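Portes ouvertes à Sernach : une matinée chez Riviere, entre lacets et plaque à induction

Le 29 janvier 2025, j'ai donc pris le car de Lultport, puis un second car dont le chauffeur ne savait pas très bien où se trouvait Sernach, pour aller visiter un appartement. Pas à acheter, ni à louer. À regarder. La maison Riviere, qui conseille les gens sur leur rangement, ouvrait au public son logement d'essai, un appartement où tout est laissé en l'état d'un retour de courses un soir de pluie. L'entrée coûtait 3 euros, café compris. Le café valait nettement moins.

On nous remet à l'entrée un feuillet intitulé « Breditine », du nom de la méthode maison. Je l'ai lu dans le couloir, faute de chaise. Il y est question de « surfaces d'accueil », c'est-à-dire des endroits où l'on pose les choses en se promettant de les ranger plus tard. J'en possède plusieurs, dont un piano.

La surface d'accueil du salon, gris clair, est semée d'étoiles et a visiblement connu une existence de papier brouillon : traces bleues, traces roses, de quoi décourager n'importe quelle éponge. Une chaussure en cuir marron y séjourne. On s'habitue vite. Au bout de dix minutes, j'aurais trouvé la pièce un peu vide sans elle.

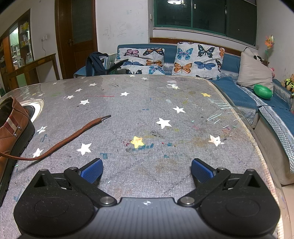
La première partie de la visite portait sur les chaussures, sujet sur lequel je me croyais à l'abri de toute surprise. Selon Riviere, une chaussure posée ailleurs que par terre n'est pas une faute morale, c'est un renseignement : l'entrée est trop étroite, ou le meuble trop loin, ou l'on s'assied toujours au même endroit pour se déchausser. Le canapé bleu, bordé d'un galon à motifs gris et blancs, me paraissait en effet tout désigné pour ce genre d'abandon. Un monsieur a demandé s'il fallait dénouer les lacets avant de ranger. Le débat a duré plus longtemps que la traversée de Lultport en car.

Le feuillet recommande les lacets desserrés et rentrés dans la chaussure, pointe vers le mur. Il donne même une estimation du temps perdu à chercher la seconde chaussure d'une paire, quelque 109 minutes par an et par foyer. J'ignore comment on mesure cela. J'imagine un employé accroupi dans un vestibule, avec un chronomètre et une excellente mutuelle. 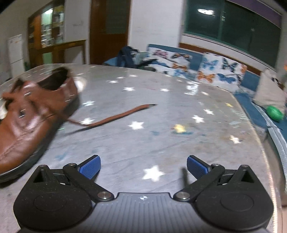 Suivait un moment libre, pendant lequel on pouvait circuler, s'asseoir et donner son avis sur des fiches cartonnées. J'ai proposé un vide-poches. Ma voisine de canapé a proposé de brûler le canapé, ce qui m'a semblé sévère pour un meuble aussi confortable. Les fiches sont conservées à Sernach dans une armoire qu'on nous a montrée avec une certaine émotion : 293 classeurs, tous du même vert, étiquetés à la main. Voilà des gens qui ne perdent pas 109 minutes par an.

Venait enfin le chapitre des appareils qui voyagent. La plaque à induction portative, ronde et noire, en est le grand exemple : on la sort pour une fondue, on la laisse sur la table, elle y prend ses habitudes. Celle du salon est marquée 焱魔方 en rouge orangé, à la suite d'un logo en M agrémenté d'une sorte de flamme, et s'entoure d'un anneau blanc à bordure crème façon cordelette qui lui donne un petit air de gâteau. Un long lacet marron s'était invité en travers. La méthode Breditine est formelle, un appareil et une chaussure ne partagent pas la même surface d'accueil. J'ai noté la règle avec le sérieux qu'elle méritait.
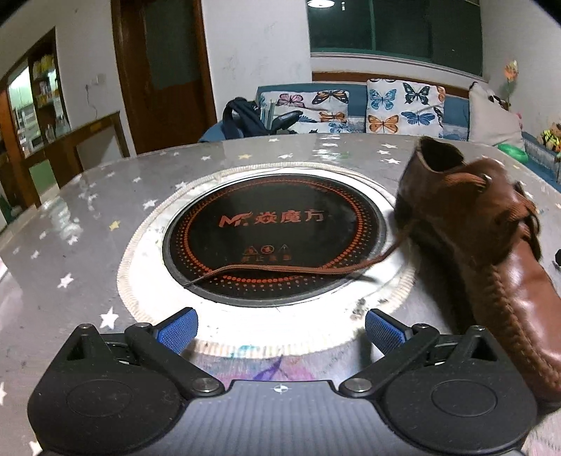
Où ranger une plaque à induction portative quand la cuisine est petite ?

À la verticale, dans un placard bas, entre deux planches à découper, une fois la plaque froide et essuyée. On évite d'empiler des casseroles sur le verre, et on garde le cordon à côté, enroulé sans le serrer.

Après quoi on nous a reconduits vers la sortie par la boutique, où le vide-poches que je croyais avoir inventé était en vente. La prochaine ouverture est prévue en mai. Pour le retour, prévoir de la monnaie, le second car ne prend pas la carte.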